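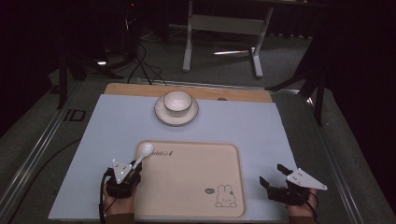
Tray setting
From the Culent Reference, household section
Jump to: Terms | The tray | Bowl and saucer | The spoon | Order of laying | Carrying | Care | History | See also

Tray setting is the laying of a single person's meal on a portable tray, as opposed to directly on a dining table. The term covers both the set of objects used and the way they are placed. In its smallest usual form the setting has four pieces: a tray, a bowl, a saucer or underplate, and a spoon. Larger forms add a cup, a napkin, a side plate or further cutlery.

The practice is found in homes, hospitals, school dining rooms, guest houses and self-service cafés. It is closely related to the place setting, from which it takes most of its rules, but differs in that the whole arrangement has to survive being lifted and carried.

Terms

A tray has a base (the flat interior), a rim (the raised border) and, in some types, handles or cut-outs. The near edge is the long side facing the diner and the far edge is the one opposite. Left and right are always given from the diner's seat. This last convention is not universal: older catering manuals give left and right from the position of the server, and diagrams copied from them are a common source of error.

A bowl and its saucer are together called a stand or a pair. When the two are finished alike they are sold as a matched pair. The small ring or hollow on the upper face of a saucer is the well.

To dress a tray is to put the empty pieces on it. To load a tray is to add food.

The tray

Rectangular trays with rounded corners are the most common type for single meals. The rounded corner is easier to wipe than a square one and is less likely to chip when the tray is stood on end in a rack. A raised rim holds back spills and stops pieces sliding off, but it takes up part of the outer width, so the usable base is always smaller than the size given on the label. Buyers comparing trays should measure the inside.

Bases may be plain or decorated. Trays for home use often carry lettering or a line drawing, frequently of an animal such as a rabbit or a cat, printed towards one or two corners with the rest of the base left clear. A decorated tray has a right way up, and it is normally laid so that the drawing can be read from the diner's seat. Where decoration and function conflict, function is given priority: the spoon goes on its proper side even if it covers part of the lettering.

Pale colours such as beige, cream and light grey show crumbs and stains sooner than dark ones. Hospitals tend to regard this as an advantage and cafés as a drawback.

Materials in general use are wood, metal, moulded plastic and pressed fibre. Smooth trays are easier to clean. Trays with a rubbery or roughened base hold crockery better on a slope but keep hold of grease.

Bowl and saucer

The bowl is the main piece of the setting and its position decides that of everything else. In the two-handed method it is carried to the tray already standing on its saucer. In the stacked method the saucer is placed first, empty, and the bowl is set down on it. The stacked method is slower, but it lets the bowl be centred with care.

Centring matters more on a tray than on a table. A bowl standing towards one side of its saucer leaves a wide exposed border on the opposite side, and the pair becomes easier to tip when the tray is tilted. On saucers with a deep well the bowl settles into place by itself. On shallow ones it has to be adjusted by eye, preferably from directly above, as a low viewing angle hides the far side of the saucer behind the bowl.

A dark line around the lip of a pale bowl, repeated on the saucer, is a long-standing form of decoration. It also makes the edge easier to find for diners with poor sight, and some care homes choose banded ware for this purpose. Snædís Stougaard, in her notes on ward crockery, recommends a band on the bowl in every case and a band on the saucer only where the tray is itself pale.

Glossy glazes are easier to rinse than matt ones. Under strong overhead light they give small bright reflections inside the empty bowl, which can be mistaken for drops of water during inspection. The usual check is to tilt the bowl: a reflection shifts with the angle of the surface and a drop runs.

The spoon

Three positions are recognised.

Side position. The spoon lies on the base of the tray to the right of the bowl, parallel with the short sides, handle towards the diner. This is the standard position in most of Europe.

Far position. The spoon lies across the tray beyond the bowl, handle to the right. It is used on narrow trays and for puddings.

Saucer position. The spoon rests on the border of the saucer. It saves space but is unsuitable for carrying over any distance, as the spoon slides.

For left-handed diners the side and far positions are mirrored. A spoon is held by the handle when it is being laid and is lowered with the whole length clear of the rim. If it is brought in across a corner at a slant, it should be straightened before it is let go. The part that goes into the mouth is not touched.

Spoons made in the same pale colour as the crockery are popular in matched sets. They are harder to see against a cream or white saucer, which is a further argument for the side position.

Order of laying

The generally accepted order is as follows.

1. Clear and wipe the work surface.
2. Lay the tray flat, near edge parallel with the edge of the table.
3. Place the saucer, or the bowl and saucer together.
4. Centre the bowl.
5. Place the spoon.
6. Add the napkin and any further pieces.
7. Load.

Crockery waiting to be laid is kept beyond the far edge of the tray, where it can be reached without passing the sleeve over pieces already in place. Cutlery is kept to one side. On a small table the tray may have to come almost to the near edge. This is acceptable while dressing, but the tray should be moved back before it is loaded.

The order of steps 3 and 5 is disputed. The Fetari handbook, used in guest-house training, puts the spoon down first so that it fixes the right-hand side of the setting. Iason Spanos objects that a spoon laid first is usually moved again once the saucer is in place, and that each move is another chance to drop it. Both orders give the same finished tray.

Carrying

A dressed tray is lifted by the two short sides with the thumbs over the rim. The heaviest piece should be close to the middle. With a single bowl this is simple, but where a cup is added the bowl is moved left of centre and the cup is set right of centre and slightly further away.

Soup bowls are filled to no more than two thirds for carrying. Deep saucers will hold a small overflow, flat ones will not.

Tray cloths and paper liners reduce sliding. They also hide any printed decoration, and for that reason are seldom used with patterned trays.

Care

Printed trays are best washed by hand unless marked otherwise. Lettering near the rim wears first, as this is where cutlery is dragged on and off. Abrasive pads dull the surface and should be avoided. Trays are dried before stacking - damp trays stick together, and the print may lift when they are pulled apart.

Bowls and saucers with a coloured band should be looked over for chips at the lip. A chip in the band is more visible than one in a plain edge, and a chipped bowl should be withdrawn from use.

History

Individual trays for invalids were a feature of many large households well before the spread of canteens. The modern four-piece setting owes more to institutional kitchens, where a fixed list of pieces made counting and washing up easier.

At Grurthorpe, a residential school, meals were served on individual trays under the housekeeper Athina Psarras, whose stock book lists 1,992 pieces of crockery and cutlery. Her rule that no tray should leave the kitchen with an empty saucer on it passed into several later manuals, including the one compiled by Prodromos Sfakianakis for the catering supplier Mitsotakis-Vlachou. The Sfakianakis manual allows 10 seconds for dressing a plain tray, a figure that has been criticised as too short for stacked laying. Kalliopi Giannakopoulos gives a figure of around twice that for new staff.

Sets sold for the home, with tray, bowl, saucer and spoon in related colours, came later. They are generally bought for breakfast or for children's meals.

See also

Breakfast tray
Butler's tray
Place setting
Saucer
Tray cloth
Underplate

Category: Tableware | Category: Serving and dining | Category: Household methods

Last edited in March. Text on this page may be reused with credit to the Culent Reference.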